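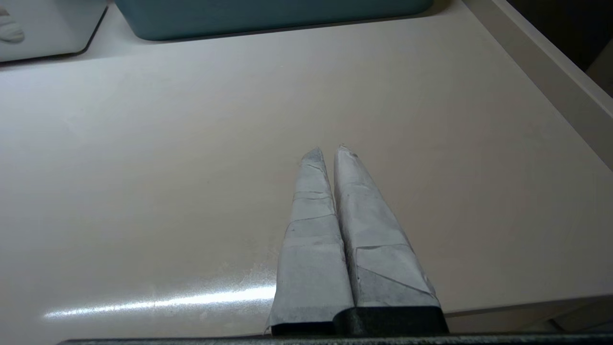
Filed under: Home & Table / Shared Meals

The Quiet Politics of the Help-Yourself Table

At some point in every shared meal, a grown adult stands over a pile of napkins and tries to take one. Four come up. Three go back, slightly rumpled, and the next person in line pretends to have seen nothing.

I have been thinking about this more than is healthy since April, when my building opened its common dining room and I was put in charge of what the welcome sheet called "table basics." The sheet ran to 2 pages. One of them was about bowls.

My own table at home has never needed a policy. Bowls live in the cupboard, tongs live in the wrong drawer, and napkins are whatever the takeout place threw in the bag. But a table that belongs to everyone has to explain itself to strangers, preferably hungry ones, without a sign. I have tried signs. People read them after they've eaten.

So I went shopping, first in the Gralier catalog, where a plain white bowl comes with a paragraph about silence, and then at Clalard, where it comes in a cardboard box. I bought the box. White won because white chips can be replaced by more white, and because the one resident who argued for terra-cotta moved out.
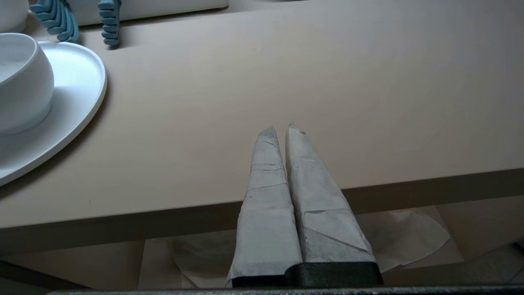 Where to put it all took longer than buying it. Bowls at the far end meant people filled a plate, discovered soup, and turned around into oncoming traffic. Bowls at the near end meant everybody took one, soup or no soup, and ate salad out of it with a defiant look. We settled on the left, which pleases the right-handed and has produced one anonymous note.

Tongs were the real fight. Laid flat, they roll, or their business end ends up on the counter where somebody's keys have been. Propped in a serving bowl, they slide under the potatoes and have to be rescued with a second pair of tongs. A Blöndal spoon rest solved this handsomely for the length of one dinner and then went home with somebody.
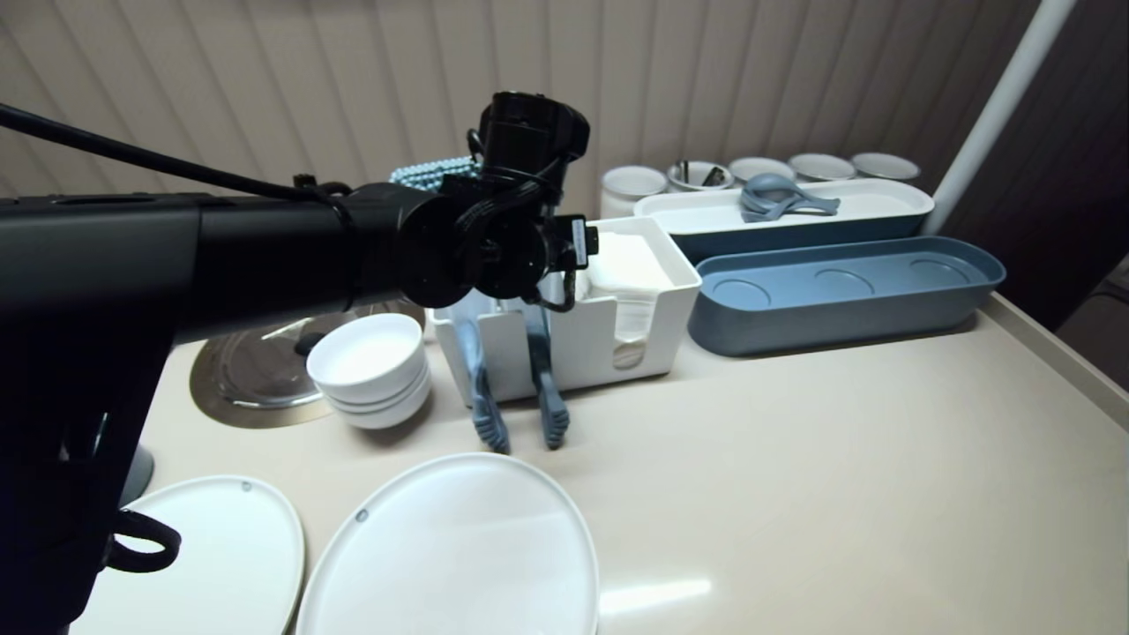 My cheapest advice, then, is to give the tongs and the napkins one address. An open box with two compartments will do. Stand the tongs up in one side, stack the folded napkins in the other, and leave it in the middle, where an arm can get to it from either direction. Buy 100 napkins to start. I bought 2000, on the theory that they keep, and they have kept, mostly in my hall closet.

Lids I can't help you with. A lid needs somewhere to go when it's off, and most hosts decide this while holding it.

The second page of the welcome sheet asks us to leave the table "as you would wish to find it." I would wish to find it with dinner on it. In the meantime I wipe it down, straighten the box, and put the bowls back in their stack, and by the next evening somebody has moved them to the right.

More in Home & Table
The Zisamance Trivet, One Year Later
Who Took the Good Ladle?
Small Plates, Large Opinions
A Case for the Ugly Pitcher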